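Call for Participants: Help Us Review the Reltico Two-Handed Sorting Kit

Cuten is looking for seven small workshops and light manufacturers to spend a few weeks with the Reltico kit and tell us, in as much detail as they can stand, what it's like to live with. If you run a shop where people lift small plastic parts out of bins and set them on a belt for a good portion of the day, we would very much like to hear from you.

A little background first. We have been writing about shop equipment from our office in Stiltholm for years, and our readers have been asking for a proper review of a humanoid loading station, one done by the people who would be paying for it. Michiels, who sell and service the kit, have agreed to lend us stations for the length of the review. They will see our write-up on the day it is published and no sooner.

What you would be doing

The kit goes in beside a belt you already have, or with a short conveyor if you need one. You would run it on your own parts for 144 hours of working time, spread out however suits your shop, and keep a plain diary along the way. We want to know how long setup took, which parts the fingers handled well and which they fumbled, how often somebody had to step in, and whether the manual was any help when they did. Grumbling is welcome – so is praise, if it's earned.

We are especially hoping for shops that handle rings, collars, caps and other hollow pieces, the sort of thing that rolls away the moment you look elsewhere. Parts should weigh up to 300 grams each. Sharp, oily or very fragile goods are outside what the kit is sold for, and we'd rather not begin there.

Who should apply

You don't need any experience with robots, and in truth we would like at least a few shops that have none at all. What we do ask is that one person on your team be the regular contact for the whole review, that this person be comfortable writing a few lines at the end of a shift, and that everyone who works near the station sit through the safety session on the first day. You will need a level floor, an ordinary grounded outlet, and enough room to walk all the way around the station.

What you get

Delivery, installation, training and pickup are all taken care of, and each shop receives a participation fee, agreed in writing before anything is unloaded. You may be named in the review or left out of it, whichever you prefer. There is no obligation to buy, and Michiels have promised us that no salesperson will call unless you ask for one.

How to apply

Send a short letter to Shaimaa Ait Brahim at Cuten, telling us what you make, how many people work on your floor, and what your loading or sorting job looks like now. A few snapshots of your parts and bins help a great deal, and they needn't be pretty. Shaimaa reads every letter herself and will call the shops that seem like a good match for a chat of 5 minutes or so. Applications are open until 16 Jun 2026, and if you're unsure whether your work fits, please write anyway and we'll talk it over.
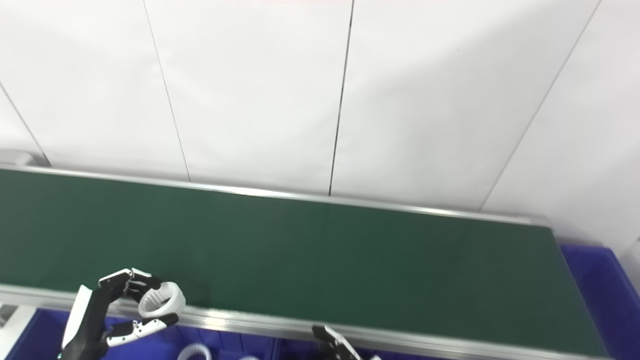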